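From: Asabe Oyelaran
To: drustuten-manip list
Subject: Re: [drustuten-manip] cutlery set, width labels and the held-out split

Sorry for the slow answer, between two meetings so this will be bitty.

On 11 October, no wait, that's the version number — release 11, the October one — Janaka Dewan wrote:

> Hi all,
>
> I've been retraining on release 11 of the cutlery demos and have
> three things I can't square with the notes.
>
> 1. Width signal. The notes say jaw width is normalised per session.
> My policy closes fine on spoons and then stalls a bit short on
> anything thin. Is the zero taken from fully shut jaws or from the
> smallest width seen in the session? Those aren't the same if a
> session is all ladles.
>
> 2. Held-out split. Is it by object or by household? I get a much
> nicer number by object and I don't trust it.
>
> 3. Ngozi's grasp-height trick. Is that in the baseline or only in
> the ablation? The Skiltullow people seem to think baseline.
>
> Also has anyone tried it with the second hand masked out? Binta
> says it hurts, I saw no difference.
>
> Janaka

Taking these in order.

1. Smallest width seen in the session. Yes this is wrong, yes you are right about the ladles. Ott found it the same week you did. For any session where the jaws never shut all the way the zero drifts upward, and then thin things look already grasped when they aren't. Fix is to use the calibration clip at the start of each session, which we record anyway and then throw away (don't ask). Ott has a branch, he'll push it to Okoro tonight if the tests pass. You will need to regenerate the width channel, not the images. Took me five hours on one machine.

2. By household. The by-object number is flattering and we should stop printing it. Policy has seen the table, the cloth, the light, the chairs, and it leans on all of it. With the same checkpoint I get 56 per cent by household on the "pick up and stand upright" task. By object it is well above that and I'm not going to quote it on a list with an archive.

3. Ablation only. Baseline is plain. Ngozi's trick is to predict how far along the handle the grip goes before predicting the approach, so two heads, small loss on the first one. It helps on long thin things and does nothing I can measure on bowls or lids. Will tell Skiltullow, they've been comparing against the wrong row in teh table.

On masking: I think you and Binta are both right. She masked in training and test, you only masked at test, no? If the hand is there in training the policy learns to wait for it in the two-handed sessions. Mask it at test only and it just behaves as if its partner is out of view, which happens plenty anyway. Binta's run never got that cue at all. Would like to see it with masking on half the episodes, if either of you has the GPU time.

Two frames for the width question, same table:

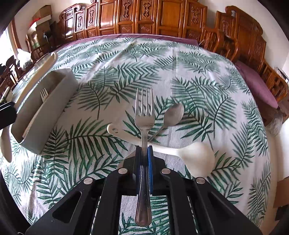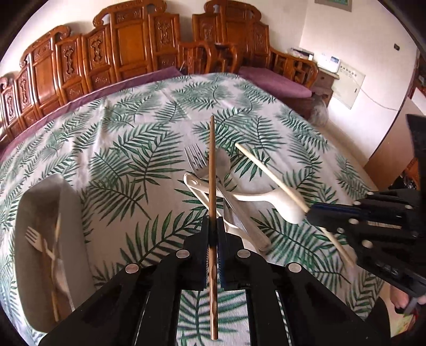

My worry with the upright task is that we score it on final angle and nothing else. Angle is easy to read off when the thing is between the jaws, so we went with it and never looked again. But a policy can get a good angle with a lousy grip, pinching right at the end so the first knock tips it over. And the thin cases are not alike. The fork has a rounded metal handle and the wooden chopstick has a rounded tip with the thicker end down between the arms, so the same commanded width needn't mean the same hold on both, and with the drifting zero on top we have no idea which error we're looking at. I'd want grip position along the handle scored as well, from Ngozi's labels, before anybody claims one method beats another on this task.

The chopstick frame is also the one for the masking argument, with the second gripper coming in from the right holding the paler stick across the pile. An automatic mask has to choose what to do about that stick. Ours took it out along with the gripper in some episodes and left it floating in others. Janaka can you check what yours does? If it differs from Binta's then half the disagreement is probably there.

Other bits:

— The 4,000 step warm-up in the config is a leftover from Nornura. Shorter is fine. I have not seen it matter.

— Please nobody retrain on release 11 until the width branch is in. I'd rather we call the fixed one 12 and leave 11 up with a warning in the readme.

— Transparent things still have bad depth, known, ignore for now.

— Ngozi, could you put the grasp-height labels somewhere other than your home directory? Half of us can't read them and the other half have copies of differing age.

Will send the per-household table once the rerun finishes. Offline from 4 this afternoon, so if the Okoro job falls over poke Ott.

Asabe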